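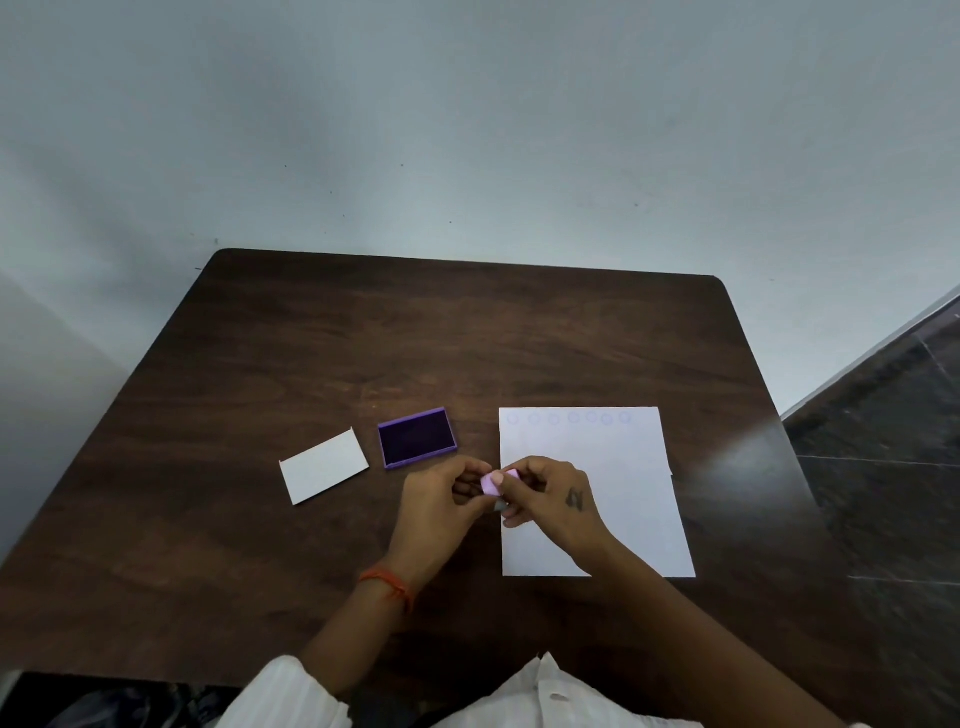

Figure 2. Stamping task: card, ink pad, and paper sheet on the table, with the stamp held in both hands. Seven impressions run along the top of the sheet.

3.2 Materials and layout

Each place was set with a blank white card, an open purple ink pad, and white paper. The card was left blank while work on the sheet went on. Participants were asked to start at the left margin and to leave an even gap between prints.

We scored each row for spacing and for darkness of ink. Pale prints were kept in the data — a faint circle still gives a usable center point. Prints with no visible outline were dropped. Mansour and Kahsay scored all 1233 prints separately and met to settle the cases where they differed.

Grip was noted as one-handed or two-handed. A change of grip within a row was coded at the print where it first occurred.

Related articles
Costa and Majali: Spacing errors in hand-stamped rows
Derese: Ink pads and print darkness in classroom tasks

Print this article | E-mail this article
Contact | © 2019 Trulville Papers | Back to top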